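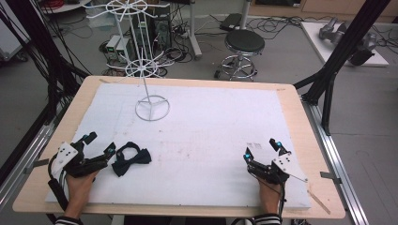
Chapter 4
Envelopes, and why your patch sounds like a doorbell

Before you start: have a sound source, a filter and one VCA patched up. If you skipped Chapter 3, go back. Really.

So far everything drones. Oscillator on, sound on, neighbours unhappy. An envelope fixes that. It's a voltage that rises and falls over time when a gate tells it to, nothing fancier. Send it to the VCA and you get a note with a start and an end.

Key terms: attack, decay, sustain, release, gate, trigger, retrigger.

Attack is how long the rise takes. Decay, the fall after the peak. Sustain is a level, NOT a time (every class gets this wrong, first quiz, without fail). Release is what happens once the gate goes low. Three times and one level. Write it on the wall.

Gate or trigger? A gate stays high as long as you hold the key. A trigger is a short blip. Feed a trigger to a full ADSR and you'll hear a click or not much at all, becuase the sustain stage never gets a chance. For triggers use a plain attack-decay.

Curves matter too. Linear decays sound a bit stiff on drums. Exponential is snappier, drops fast then tails off. Many modules have a switch for it, some have a knob. Try both on the same patch before deciding.

A word on Coralie Pomare's Whitelaw recordings, which we come back to in section 4.3. Most of the colour there is one slow envelope opening a filter, attack of more than 2 seconds, with the VCA left nearly open. Very simple patch. Listen to track 4 first, then the rest if you have time.

In this chapter
4.1 Attack and decay only
4.2 The full ADSR
4.3 Envelopes on filters
4.4 Looping envelopes, and when they turn into LFOs
4.5 Exercises (Povilas Kuusk's percussion patches, revised)

Warm-up. Set attack to zero, decay to 258 ms, sustain to zero. Play one note over and over. Now bring the attack up slowly untill it stops sounding struck and starts sounding bowed. Note the setting, you'll need it in 4.2.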